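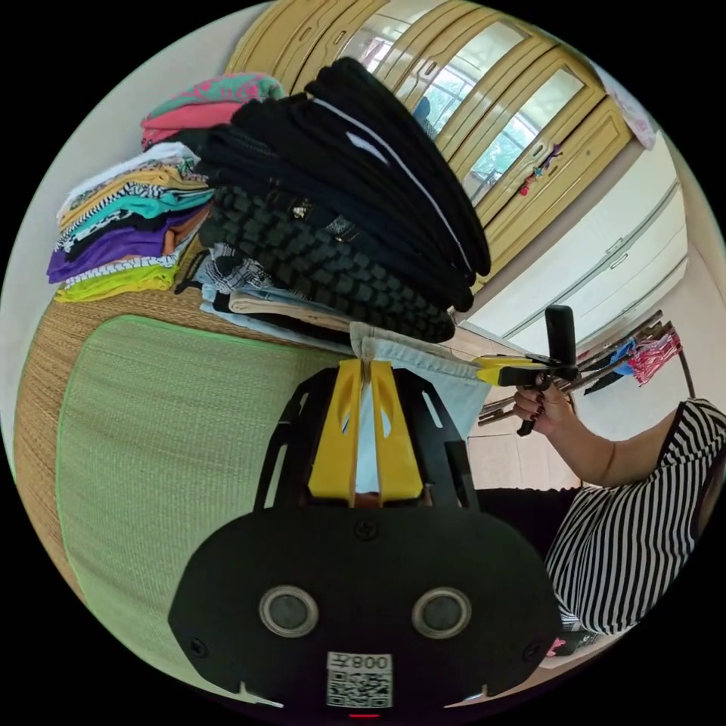
4. Planning and budgeting for hand-held gripper kits

This section is for the person who approves the purchase. Complete it before placing an order with Fatier or any reseller. Assembly is covered in Section 5.

4.1 Decide how many grippers are required

1. List the tasks to be recorded. Cloth work such as stretching a sheet or towel by its corners calls for two grippers per station.
2. Multiply the grippers per station by the number of stations that will run at the same time.
3. Add one spare gripper for every site. Spares may not be shared between sites.

Note: Each gripper is tracked by its printed label and QR code. Enter the label text in the equipment register on delivery, before the unit is issued.

4.2 Prepare the budget

1. Enter $1300 for each Sodberg gripper, fingers included.
2. Enter $376 per station for the Rolon storage and charging set.
3. Enter $84 per gripper for replacement finger pads for the first year.
4. Set aside some $2000 per site for shipping, insurance and operator training.

Caution: Do not order Kawaguchi fingers for Sodberg bodies. The mounting holes differ, and forcing the screws will crack the housing.

4.3 Check the work location

Household rooms are acceptable and need no special furniture. A bed or a large table will serve for folding.

1. Confirm that the operator can reach the whole work surface with a gripper in hand.
2. Route cables away from the place where the operator will stand.
3. Allow space beside the work surface for folded items – piles grow quickly during a long session.

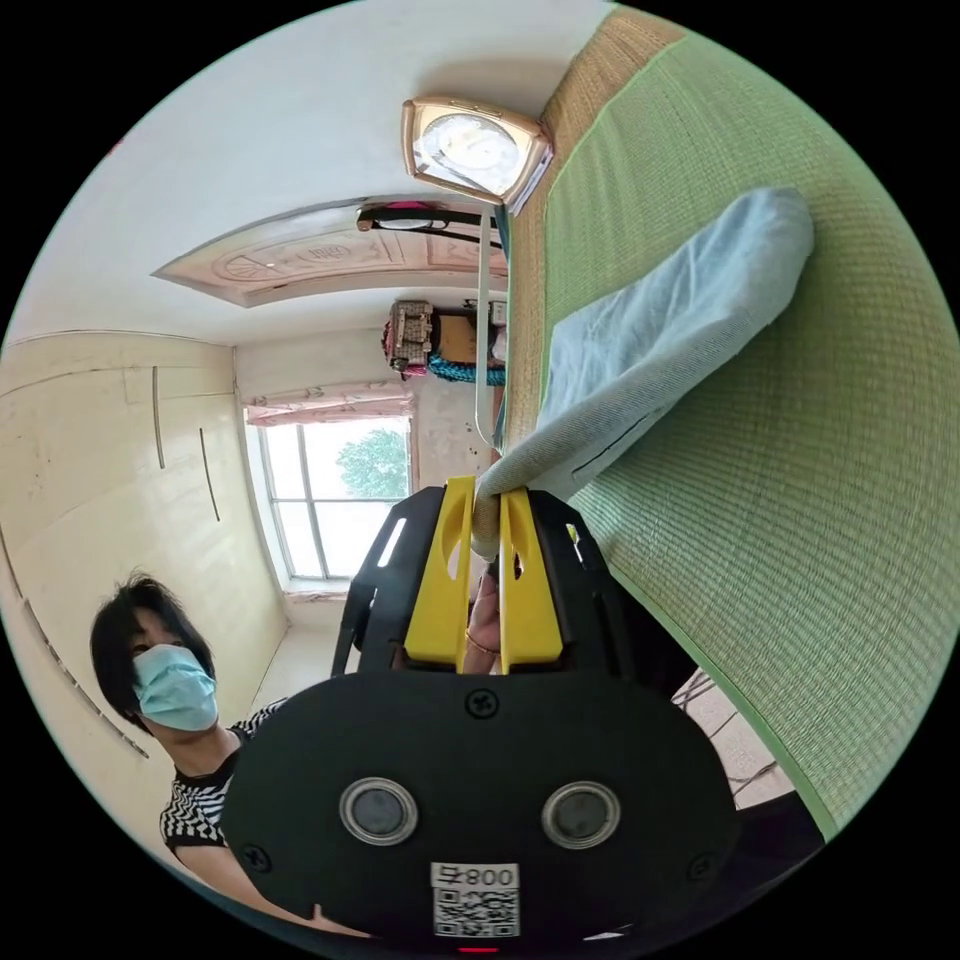 Figure 4-2. Gripper closed on the edge of a folded cloth, with a mat as the work surface.

4. Record the location on Form B, with the name of the site contact.

Note: Mats, cushions and other household goods are not covered by the equipment budget.

4.4 Submit the request

Send the completed budget sheet and Form B to Dolores Lyons, Equipment Planning. Requests for more than one site must be submitted on separate sheets. Prices in this section were last revised 2025-02-23 – confirm them with the supplier before signing.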